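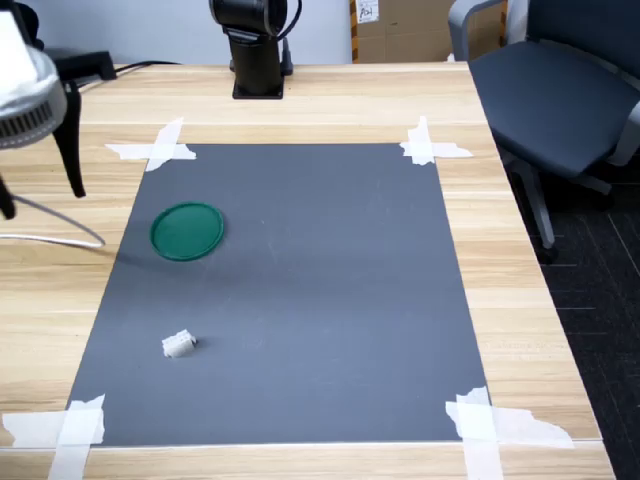

A gray mat on a light wooden table, crossed tape at all four corners.

Leave the tape alone

I want to make a case for masking tape as a permanent fixture. I know how that sounds. Masking tape is sold as a temporary product. The roll in my drawer says to remove it within 21 days, and I have tape on my own worktable that went down last December. It's still there and it still does its job, which is to keep a mat from sliding around while I use it.

The usual advice about worktables runs the other way. Every article on setting up a bench or a desk seems to start with a purchase. You need the mat with the rubber backing, or the rail that clamps to the table's edge, or the tray system. I looked seriously at one of these last year, a fitted work surface from a company called Jarnside. The small size was $298 and the one that would have fit my table was $323. It came with four metal corners that screw into the wood. It was well made and I had no complaint about it except that it answered a question I could answer with a roll of tape.

Tape doesn't need the table to be any particular size. It doesn't need holes. If you decide that the mat should sit four inches closer to you, you peel it up and put it back down. With screws you have to be sure before you start, and most people setting up a table aren't sure. I wasn't. I moved mine three times in the first month.

I'd argue for the cross at each corner, two strips laid over each other. A single strip along the edge looks neater, but it lets go from one end, and once one end is loose your sleeve finds it. With a cross, the top strip holds the bottom one. Run the strips well out onto the wood, farther than you think you need. Don't bother cutting the ends straight. A torn end sticks as well as a cut one.

People object to how it looks. A friend who came over for dinner asked if I was painting. Fair enough. Crumpled white tape on a nice pale table is not handsome, and the near corners always look worse than the far ones on my table, since that's the side where I lean. I've redone those two more often and laid the new tape over the old. But a worktable is for work. The mat gets scuffed and picks up specks, and I don't see why the corners should be held to a higher standard than the middle.

The stronger objection is residue. Old masking tape can leave glue behind, and on some finishes it will lift a little of the surface when it comes up. I won't pretend this is a small matter if the table was your grandmother's. My table is a plain Morin that I bought secondhand, and I decided early on that it was going to get marked. If you haven't made that decision about your table, don't tape it. Put the mat on a board and tape it to the board.

Color matters more than I expected. I had a white mat first, a Pino, and small pale parts vanished on it. A dark gray one shows you an off-white crumb of something the size of a fingernail, and a green lid is easy to spot from across the room. It shows dust too, so you'll wipe it more. I think that's a fair trade.

I also think there should be very little on it. A lid, a small block, whatever you're dealing with at the moment, and then bare mat. My neighborhood swap site, Listwood, had 938 listings under "desk organizers" when I last checked, and I suspect a good share of them were bought to hold things that could have gone in a drawer. Mine did. I gave away two and kept the tape.

When the tape finally does give out, the repair takes a minute and you can do it in bad light. I did the near left corner this morning before coffee.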